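Robot Software for Soft Things
Handout 6: Finding the cloth and deciding where to pinch it

Notes by Graciela Daza. These go with the December session. Bring a laptop with last time's planner still working on it, please, or sit next to someone who has one.

Where we've got to

Last time we did rigid objects, and you all got the mug onto the shelf in simulation (some of you rather violently!). The trick there was that a mug has a pose. Six numbers, and you're done. Give me those six numbers and I can work out where every bit of the mug is, including the bits the camera can't see.

Cloth is a different sort of animal. It has as many shapes as you care to give it, and if you pick up one corner the rest goes wherever it likes. So today we stop asking "where is the object?" and start asking "which bit of it can I get hold of, and what will probably happen if I pull?" I find that a much nicer question, and it's the one the rest of this course hangs on.

Splitting cloth from cloth

The first job is segmentation: which pixels belong to the thing we want to move? On a bare table you can cheat with depth. Anything sticking up above the plane is your object, off you go. On a bed that falls apart straight away, because the background is soft too and has creases of its own, and a crease in the sheet can stand up as high as a fold in the cloth lying on it.

Colour gets you a long way when you're lucky with it. Blue on olive green is lucky. I'd still ask you to do it in hue rather than plain RGB, because shadows inside a fold drag the brightness right down and leave the hue more or less alone. Have a look at the cloth between the jaws on the left and think about which of its pixels a simple threshold would lose. Then look further up the bed, where there are two small light-blue clips along the far edge of the sheet. A sloppy blue threshold will happily hand you those as well, and your planner will then set off to grasp one.

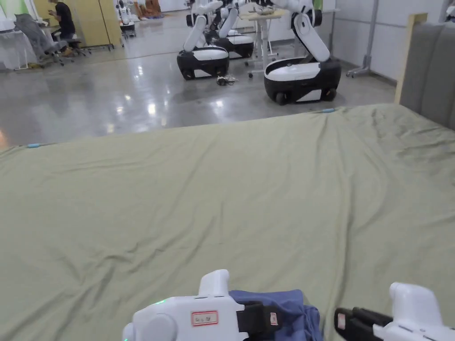

Choosing a grasp point

Say you've got a clean mask. Now you want a point and a direction. We'll use three scores and add them up with weights, and yes, the weights are a bit of a fudge, you'll tune them by hand like everyone else.

1. Edge score. Points near the boundary of the mask do better, as that's where you've got a chance of taking one layer. In the middle of a crumpled heap you'll get a fistful.

2. Ridge score. Fit a little surface patch to the depth around each point and look at how sharply it curves. A ridge gives the jaws something to close on. Line the jaws up so they close across it; if they close along it they tend to slide off.

3. Reach score. Can the arm get there without the other gripper being in the way? With two grippers working close together this one throws out more candidates than you'd expect, so compute it early and save yourself the bother of scoring points you can't use.

Sample 200 points from the mask, score the lot, keep the best 12 and send those to the planner. I started out scoring every pixel, and it was slow and no better.

Own-body masking

Easy to forget, this. The camera sees the grippers all the time, so they need removing from the depth image before you fit anything. White plastic is the easy part. The black jaws are where the depth gets patchy, and holes right next to the cloth look like lovely sharp ridges to score number two. Grow the gripper mask by a few pixels and throw away anything inside it. You will lose a bit of real cloth. Live with it.

The tools

Fernov does the segmentation and gives you a mask per frame. Pellel is the planner from last time, with the two-arm option switched on (it's off by default, check it before you come and tell me it's broken). Stelidska is only for playback, so you can scrub through a recording and see what your scores were doing frame by frame. Set it up first. I always leave it till last and always regret it.

If your Fernov masks flicker, average over three frames. More than that and the mask lags behind the hands.

For next time

Read the Gilmartin notes, section on regrasping. Then take frame 1852 and frame 2007 from the shared recording, run your scorer on both, and write me half a page on why the best point moved. Plots welcome. If it didn't move at all, check your ridge score for a sign error, I've made that one myself, twice.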